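Arneck führt Pfand auf Mehrwegbecher ein

Auf dem Wochenmarkt in Arneck werden Getränke ab März nur noch in Mehrwegbechern ausgegeben. Das hat der Gemeinderat am Montag mit 8 Stimmen bei einer Enthaltung beschlossen. Das Pfand beträgt einen Euro je Becher und wird an allen Ständen zurückgezahlt. 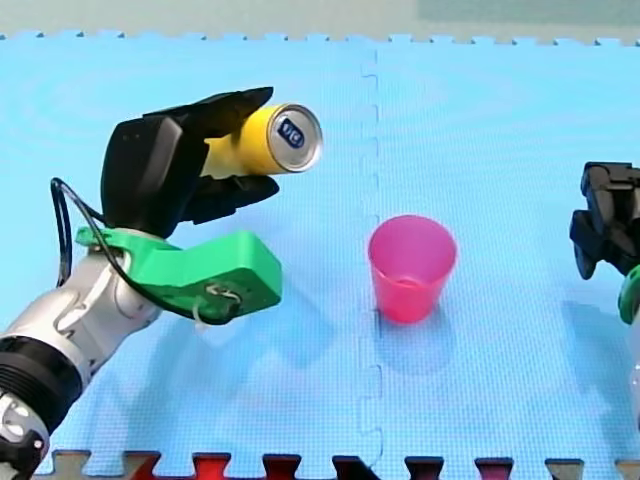

Für die Anschaffung und eine gebrauchte Spülmaschine sind 2.815 Euro vorgesehen. Gespült wird in der Küche der Mehrzweckhalle – die Standbetreiber zahlen dafür 20 Cent pro Becher. Dosen und Flaschen sind von der Regelung nicht betroffen.

Marktleiterin Eyerusalem Gebreyes rechnet mit einer Umstellungszeit von wenigen Wochen. Die Nachbargemeinde Villstead will im Herbst über eine ähnliche Regelung beraten.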